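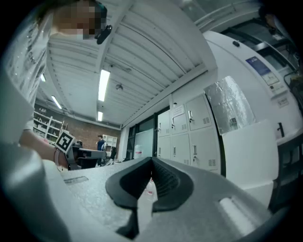

Nadine Salameh told us she thought a musical was just a play where people forget to talk. Good try, Nadine! In a musical the songs do a job. When a character has a feeling too big for ordinary words (a huge secret, a terrible muddle, falling in love with a baker), up comes the music and they sing it.

Where does the music come from? Look down at the front of the stage and you may spot a sunken space called the pit. The band sits in there, and the conductor can see both the players and the singers, so everybody starts together. Clever!

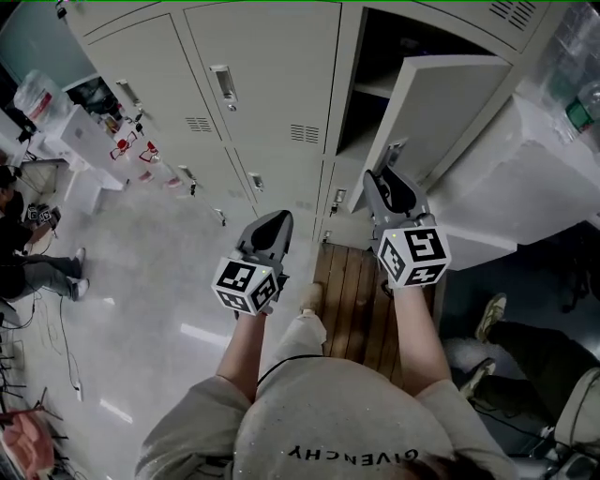
Then there are the microphones. The Llanos theatre has 1214 seats, and even a very loud singer would struggle to reach the back row over drums and trumpets. So the actors wear tiny microphones, often tucked into their hair or under a wig!

Next time you go, try listening for a tune that comes back later on. Composers love doing that, and it's great fun to catch one.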